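Simulated demos for a door task: how many, and when to start recording?

Posted 19/06/2020 by floltisico

I am collecting teleoperated demonstrations in simulation for a two-arm mobile robot. The task is to go down a corridor and open a door with a lever handle. I have 20 episodes so far and each one starts in the corridor. The trained policy drives acceptably, then stalls near the handle. Should I record more full episodes or split the task? 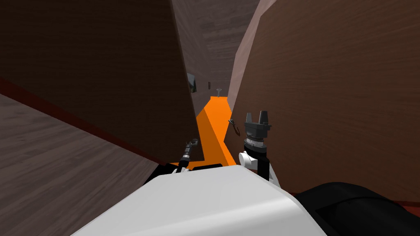
Replies

cavow

Split it. Driving frames outnumber contact frames by a wide margin in full episodes, and the loss follows the majority. Record the approach and the grasp as separate sets, then sample them evenly. Keep 4 full runs for evaluation and do not train on them.

For the grasp set, start with the fingers open, just short of the lever, and vary the start pose a little each time. We needed more than 2000 short clips on Rinbridge before the stall went away – your number may differ.
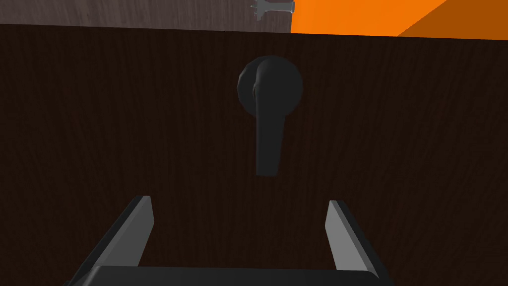 Wrist view: open gripper below the lever handle.

lozano

Just get more data. It worked for me.

Also check the wrist camera. A dark lever on a dark door gives very little contrast, so randomize lighting and door color. Check that gripper commands and images share the same clock too. Mine were 4 steps apart and the policy closed early every time.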